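Assunta Santoro
@assuntasews
1/10/18

Finished the big foam shape sorter for the toddler room at Flimville. Posting what I did because a few of you asked after the last one. Long thread.

The base is red foam, the thick kind sold for gym flooring. I bought mine as an offcut from Banier. They cut it to length at the counter and don't charge for that.

Thick matters here. My first sorter was thin craft foam glued up in layers and the layers started peeling at the corners by May. One solid slab this time.

I drew the shapes on paper first, full size, and moved them around on the slab until the gaps between them looked wide enough. Thin walls between two holes tear. I learned that on the first one too.

Cutting: long snap-off blade, new section every couple of holes. Go down in several shallow passes. If you try to do it in one, the blade leans and the bottom of the hole ends up a different shape from the top.

Teresa Wasilewska lent me her hot wire cutter for the curves. Much cleaner than the knife on the round hole. Slower to set up, and you want a window open.

Sanding: 300 grit, lightly, inside edges only. Do not sand the top surface. It goes fuzzy and picks up every bit of lint in the building.

Blocks are made separately, from different colored foam. I didn't reuse what came out of the holes — you lose some material with the blade, and the fit is sloppy. Cut the block a little big and trim it back until it drops in.

One block is the same red as the base. That was on purpose. The older ones have to go by shape on that one, and some of them leave it until the very end.

The hook shape, the one like a question mark, was the hardest by a long way. Two evenings. I'd skip it if you're making your first set. A plain curve does the same job.

Tall blocks are better than flat ones for small hands. They can grab them with a whole fist. With flat pieces they end up picking at the edges with their fingernails, and then you have fingernail marks in the foam.
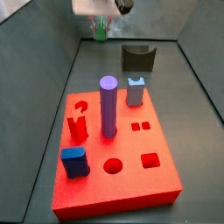 Which block should a child start with?

The cylinder. It goes into its hole whichever way it's turned, so they only have to find the right spot. Anything with a notch or a long side has to be lined up as well, and that can wait.

The purple one is that starter block in my set. I leave it standing in its round pocket when I put the board out and let them pull it up first. Pulling out comes before putting in.

Cleaning: damp cloth, a drop of dish soap, dry it standing on its side. The pockets hold water if you leave it flat. No bleach, it took the color out of a test scrap.

Storage: Serra bins from the hallway closet, blocks in one, board upright behind it. Don't stack anything on the board. The foam keeps the dent.

Teresa is cutting a second board for the Morkex playgroup next, with fewer holes and bigger blocks. I have the paper patterns if anyone local wants to trace them — message me and I'll leave them at the front desk.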